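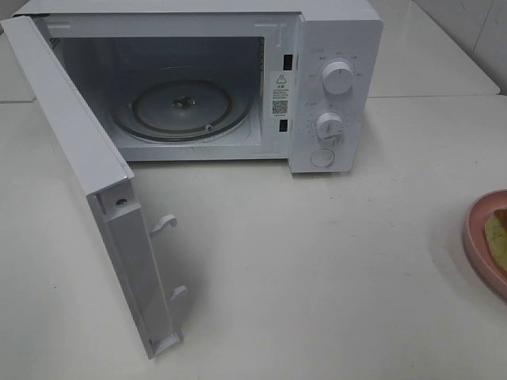 About Ostidach

Ostidach is a small research company in Bellard. We study how a robot arm can learn household work from demonstrations made by a person, and we are mostly interested in the short moments when the robot touches something: a button, a knob, the edge of a door. The company was founded by Hae-won Sung and Eun-ji Do, who had shared an office before and had the same complaint about their own results. Their robots moved very well through the air and then failed in the last two centimetres.

We are 8 people now. Our rooms are on the ground floor of the Stojanović building, with the entrance from the courtyard side.

What we work on

Our main method is called Umstead. In the usual way of learning from demonstrations, every moment of a recording has the same weight. A long, easy movement over the table teaches the model as strongly as the short push at its end. Umstead divides each recording at the moments of contact. One model learns the approach, a second one learns the contact, and a small third part decides when the first must give the work to the second. The approach model may be quite rough. The contact model sees only a short piece of each recording, but it sees it many times and from slightly moved starting positions.

The idea of dividing a task into pieces is old and we do not claim it. Our contribution is the way of finding the dividing point without a person marking it by hand. We look at the speed of the gripper and at how much the wrist image changes, and we take the moment when both become small. In February we compared these points with points marked by hand, and for pressing and turning tasks the difference was small enough that we stopped marking by hand. For soft objects, such as cloth or a bread bag, it does not work well yet.
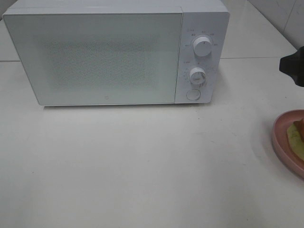

The kitchen is where we test most of our ideas, as it has many kinds of contact in a small space. A drawer can be pulled in a careless way and it will open. A microwave is less forgiving. On the one we use, the door has no handle and opens with a round push button at the bottom of the control panel, under the two knobs, and all of them are white like the body. A model which is not sure where it is will easily press beside the button, on the flat plastic. For the robot this feels almost the same as a correct press, and so the camera has to help.

Our results until now

Our present collection has 3,542 demonstrations, made by members of the team and by guests who had never moved a robot before. We keep the guests' recordings separate. They are slower and have more hesitation in them, and for the contact model this hesitation is often useful.

On the door button, a single model trained in the usual way opened the door in 19 of its test attempts. With the same recordings and the same number of attempts, Umstead opened it in 34. We repeated the test after moving the oven and turning it a little, and the order of the two methods stayed the same, although both became weaker. Turning a knob to a given mark is still difficult for both. The robot takes the knob correctly and then stops too early or too late.
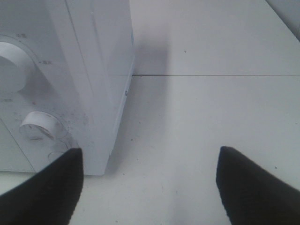 The wrist camera matters more for this than we expected at the beginning. Close to the panel, the fixed camera often loses the fingertip behind the hand, and from this point the wrist view is the only one with good information. For that reason the contact model receives the wrist image at full size and the fixed image at a reduced size. When we exchanged the two, the results on small parts became worse. The approach model does not care very much.

How we work

Each experiment is written down before it starts, with the number of attempts and the rule for what is a success. Hae-won is responsible for the test plans and Eun-ji for the models and the training code. The person who trained a model is not the person who judges its attempts. Attempts which fail stay in the collection with a short note about the reason. We read these notes together every second week, and a good part of our new ideas comes from this reading.

We publish our methods also when the result is negative. The report on the cloth experiments is finished and can be requested by e-mail.

Questions we often receive
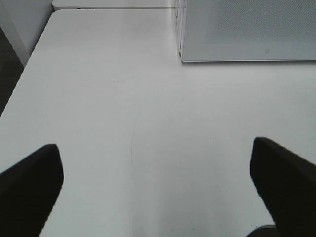

Must the robot be trained again for each new kitchen?
Usually a part of it. The approach model can be kept in most cases, and the contact model needs new demonstrations for the parts it has not met before. For a button or a simple knob we ask for up to an hour of recording.

Do you sell robots?
We do not sell robots or finished products. We do research, alone or with partners, and we give licences for the training code.

Can students come to you?
We take two students at a time, for a stay of at least four months. Experience with robots is helpful but we do not require it. Please write to Eun-ji Do, and tell us which part of the work you would like to do and why.

Text last changed: September 2019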